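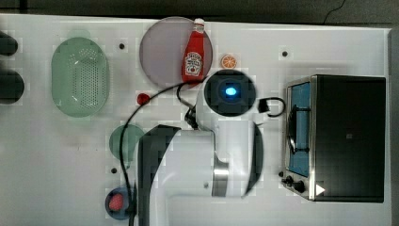
I've had the Kwon arm on hire from Wiretano for a month now and it goes back on Sunday, so I'm writing this up while it is still bolted down and I can check things as I type. A few people asked after my last post whether the hire service is worth it for somebody working alone. My answer is yes for a first project and probably no for a second one, and the rest of this is how I got there.

What you pay for is a month with one arm, a gripper, the controller, a power supply, the recording software and a set of props. You can hire it with or without the props. I took them, on the grounds that I'd otherwise spend a weekend going round shops looking for things of the right size, and I had done that once before and not enjoyed it. You also get a call with somebody from Wiretano on the first day and email support after that. Delivery to Sernelmont was included. Collection is too, provided you keep the cases, which take up most of my hallway.

My job for the month was a small one. I wanted to record the arm moving toy food in and out of a toy toaster oven, by hand control, often enough to train a policy that would manage it by itself some of the time. I do this in the evenings and my budget is what I can spare from a normal wage. Please read the rest with that in mind. A lab with three people and a proper bench will have different complaints.

Setting up

The cases arrived before nine in the morning and I had the arm moving by two. I think a careful person could do it faster. I lost an hour to the table.

The table is mine and not part of the hire. It is a white Mollska top with holes already in it, which I bought second-hand from a company clearing its office. I had assumed I could run the cables down through the holes, and the connector on the Kwon arm is too wide to go through. You can't take the connector off without breaking a seal, and the hire terms say not to break any seals. So the cable goes across the top. It gets in the way more than you would think. It lies over things, it catches on the edge of a dish, and if I forget to check it before starting a run it ends up under the gripper. I asked Wiretano whether they sell a longer cable that could go round the outside and they said they didn't have one for this model. If you are planning your own table, leave a slot for it.

The arm itself went on without trouble. The joint light is blue when the controller is happy and you learn to glance at it without thinking. The instruction booklet has a page on what the other colours mean. I only ever saw one of them, amber, and restarting cleared it both times.

The first-day call was with Tobiloba Idahosa, and it was the most useful part of the whole service. I'd expected to be read a script. He asked what I was trying to do, told me my plan had too many objects in it, and said to start with one object and one movement and add to it only when the replays looked right. I ignored this for two evenings and then did it.

The props

These are toy kitchen things, the sort sold for small children. Some have been chosen well and some haven't.

The strawberry is the best of them. It is a good size for the gripper, it doesn't roll far, and the colour stands out against nearly everything. I used it in a dark blue bowl for most of my early runs and had very little to complain about.

The orange slice is harder. Lying flat it gives the gripper almost nothing to get hold of, and coming straight down on it tends to push it along the table. What works is to have it leaning on the rim of something. That's fair enough as a test, and I'd have liked it listed as a difficult object in the booklet so that I didn't begin with it.

The ketchup bottle is awkward in another way. Upright it gets knocked over, and on its side it turns when you touch it. I had the best results gripping it near the cap. I wouldn't use it in your first week.

The plates and dishes are see-through, in greens and a sort of greyish mauve, and so is the colander. I don't know who decided on that. They look nice. A camera above the table has a hard time with them, though, and under my ceiling light the rims more or less vanished in the recordings on some evenings and then showed up well on others. I moved to a lamp at the side and that helped. If Wiretano are reading, one set of solid-coloured dishes in the box would do more for beginners than anything else on my list.

The toy oven is good. The front is clear enough that you can see the rack through it with the door shut, the inside is blue, and small food shows up well in there. The rack moves if you hit it, so I put a bit of tape under each end. The door is stiff. I had planned to have the arm open it, and after a few evenings I gave up and opened it by hand between runs. I may try again with another gripper one day.

The software

Recording is simple. You press a pedal to start, do the movement, press it again to finish, and it asks you whether to keep the run. I kept 80 good runs of the strawberry going into the oven and threw away 63. That is a lot of waste, and most of it was me. My hands got steadier after the first week and the number I was throwing away dropped a great deal.

Two things annoyed me. The first is that there is no way to go back and delete a run once you've kept it, short of finding the folder and removing it yourself, and if you do that the numbering has a gap in it and the export stops with an error. I wrote a short script to renumber the folders. It's eleven lines long and I'll send it to anybody who wants it. The second is that the export to other formats runs on Wiretano's machines, so you upload everything and wait. On my connection that meant leaving it overnight.

Replays I have no complaints about at all. You can play any run back on the arm, at a reduced speed if you like, and watching your own clumsy movements repeated exactly is a very quick way to find out what you're doing wrong. I was swinging the wrist too far round every time I came back from the right-hand side. I hadn't noticed it once while I was doing it.

Did it work

Partly. I trained on my own computer with the 80 runs and then gave the result 50 tries, with the strawberry starting in the bowl each time and the bowl moved a little between tries. It put the strawberry on the rack in 31 of them. Most of the failures were the gripper closing slightly short. A few were the cable being somewhere it hadn't been in the recordings, which I count as my fault for not taping it down from the start.

Tobiloba had said on the call that he'd want 100 runs before training anything, and I expect he was right. I ran out of evenings. With the orange slice I didn't get as far as training.

Cost

I won't put the price here, as they seem to change it by the month, and August was cheaper than what they are quoting now. What I will say is that three months of hire comes close to what a used arm of the same class goes for, if you can find one. So hire once, learn whether you like doing this, and then stop and think. I liked it. I'm looking at used arms.

Things I'd tell Wiretano

Put in a longer cable, or a connector that comes apart.
Swap at least some of the clear dishes for solid ones.
Let people delete a run.
Keep the first-day call exactly as it is.
The props list in the box doesn't match the props list on the website. Mine had no lid for the saucepan, and no saucepan. I didn't need either.

And one for anybody hiring: weigh the gripper case before you sign for a collection slot on an upper floor. I'm on the second floor and there is no lift. It took me four trips to get it all up, and I've asked a neighbour to help me take it down on Sunday.

I'll put the recordings up once I've sorted out which of them have me talking in the background. The next post will be about the lamp, which several of you have asked about already.

Shared 63 times
9 comments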